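This site uses cookies to improve your reading experience. Accept | Manage settings

4.2 Hanging storage for long-handled tools

Drawer storage was the most common arrangement in the kitchens we surveyed, and long-handled tools were the items most often left out on the counter. We therefore looked at free-standing hook stands, which need no wall fixings. Of the 1,489 households that replied, few owned one (Sheikh and Liyanage).

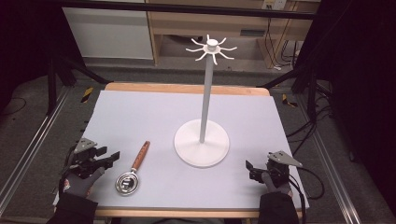
Figure 5. White stand with eight curved hooks, and a strainer with a long wooden handle lying flat to its left.

Hooks set in a ring can be reached from any side of the table, but a long handle may touch the pole or the base. Weight matters too. A tool hung on one side pulls the stand that way, so base width was recorded for each model. Results for ladles and whisks are given in Section 5.

Last updated: May 23, 2021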